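Skirport Tide Gauge

The Skirport tide gauge is a sea-level station on the old harbor wall at Skirport, and I've been adding to this article for years, so forgive me if I ramble a bit! It keeps watch for tsunamis and storm surges and sends a reading up the coast to Wultbridge every 3 minutes. 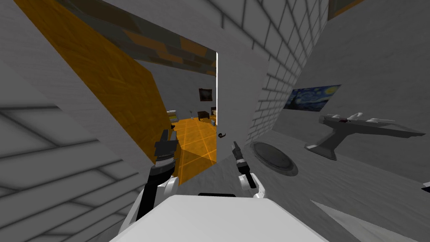 A doorway and gray wall, computer rendering.

The first gauge was a float in a pipe, put in by Britt-Marie Myklebust, who ran it for 16 years (and wrote up every tide by hand, bless her). Her notebooks went to the Clonstead library, where I spent a very happy July reading them. The float gave way to a Liao pressure sensor, bolted 7 feet under the low-water mark, and the pipe is still there if you know where to look.

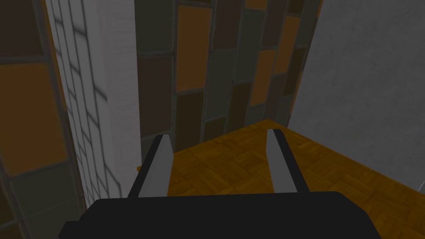

Why does the station use a pressure sensor?
It measures the weight of the water above it, so it keeps working when waves would knock a float around.

The highest surge in the notebooks is 29 inches over the predicted tide. Myklebust underlined it twice, then complained about the state of her boots.

See also: Wultbridge warning office, Clonstead breakwater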